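公益创意竞赛的评审权重应当调整

最后更新：2022年5月20日

过去几年，由平台方出题、公益机构提供简报、创意从业者在限定时间内交稿的竞赛数量明显增加。流程大同小异：发布简报，开放提交，初筛，终评，颁奖。我参与过其中几次的初筛，也替客户准备过参赛稿。我的看法是，现行评分表对“创意”一栏赋予的权重过高，对“可执行性”一栏的定义过于含糊，结果是获奖方案与公益机构的实际需求之间存在系统性偏差。

以Neltari去年的青年赛道为例。主办方收到3,248份提交，进入终评的有113份。按公布的评分表，概念新颖度占50%，视觉呈现与叙事次之，可执行性排在最后，且没有给出子项。评委在这一栏只能凭印象打分。我看过部分打分记录，同一份稿件在可执行性上的分差常常超过概念分差，说明评委对这个词的理解并不一致。有人理解为技术上能否实现，有人理解为预算是否够用，还有人理解为机构内部能否批准。三者是不同的问题，合并成一栏，得到的分数没有解释力。

其次是案例视频的问题。多数竞赛要求提交两分钟以内的视频，视频对评分的影响远大于文字说明。视频的制作水平取决于参赛者所在公司的后期资源，与方案本身关系有限。大型代理公司可以调用内部剪辑和配音，独立团队只能用模板。主办方通常以“统一时长”作为公平性的依据，但时长统一不等于成本统一。Davmont曾在一届比赛中试行纯文字初筛，每份说明限357字，视频只在终评阶段提交。该届终评名单中独立团队的比例有所上升，评审用时也缩短了。遗憾的是次年即恢复旧制，理由是文字稿“不利于传播”。这个理由把竞赛的评审功能和宣传功能混为一谈。

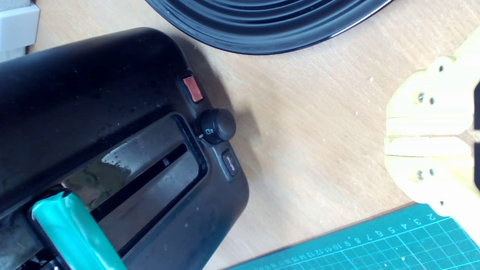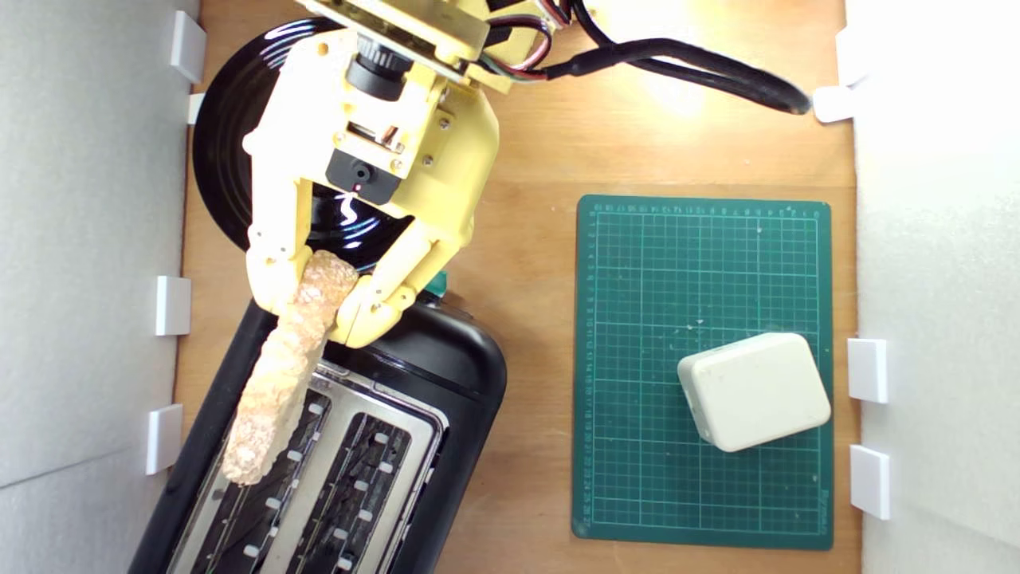
第三个问题是简报本身。公益机构提供的简报普遍偏宽，例如“提高公众对某议题的关注”。“关注”不是可测量的目标。没有基线，没有目标人群，也没有时间范围，参赛者只能自行设定，评委则无从比较。商业客户不会接受这样的简报，代理公司的策划部门也会退回要求补充。放在竞赛里，双方却都默认可以接受。Zarlow的策略负责人Jocelyn Lumanlan在一次行业分享中提过一个做法：简报发布前先由两名未参与撰写的策划各写一份复述，两份复述在目标人群和预期行为上不一致，简报就不发布。成本很低，一个下午可以完成。我认为应当写进竞赛章程。

反对意见主要有两种。

第一种认为，竞赛的目的在于发掘人才，方案是否落地并不重要。如果目的确实如此，主办方应当在章程中写明，并且不再以“为公益机构解决问题”作为招募参赛者的说法。参赛者投入的是无偿工时，有权知道这些工时的用途。公益机构也需要据此决定派多少人参与答疑。现在的情况是，招募时强调影响，评分时强调新颖，复盘时强调曝光，三个阶段使用三套标准。

第二种认为，提高可执行性的权重会使方案趋于保守。这一点有一定道理，但可以通过分段处理。初筛以概念为主，终评以执行为主，两段分数不累加。Becerra的内部提案会采用的就是类似结构，概念分只决定是否进入下一轮，进入之后清零。从结果看，终选方案在形式上并不比以前单调，只是附带的排期和预算表更完整。

需要补充的是技术平台的角色。由平台方冠名的竞赛往往指定使用该平台的某项功能，例如增强现实滤镜、互动贴纸或短视频模板。指定工具本身没有问题，它能降低比较难度。问题在于评分表通常另设“平台功能运用”一栏，使参赛者倾向于堆叠功能。对一项以捐赠转化为目标的活动而言，用户每多一步操作都会带来流失，功能越多未必越好。较合理的写法是把该栏改为门槛项，符合或不符合，不计分。

据此，我建议主办方在下一届做以下几处改动：

可执行性拆为技术、预算、审批三个子项，分别打分，分别公布。
初筛取消视频，只收文字说明和一张关键画面。
简报须写明目标人群、预期行为和测量方式，缺一项不予发布。
平台功能运用改为门槛项。
获奖方案在颁奖后由公益机构提交一份简短的执行情况说明，未执行的注明原因。

最后一条阻力最大。几家主办方的工作人员私下表示，几乎没有获奖方案进入执行，公布之后会影响下一届的报名量。这种担心可以理解，但参赛者迟早会从同行处得知实际情况。与其由行业传闻代为披露，主办方不如自己掌握口径和数据。

今年的章程修订窗口到8月为止。上述改动中，前四项只涉及文本，不需要追加预算，可以在窗口期内完成。第五项需要与公益机构另签备忘，建议先在一个赛道试行，说明的格式由双方商定，篇幅控制在一页以内。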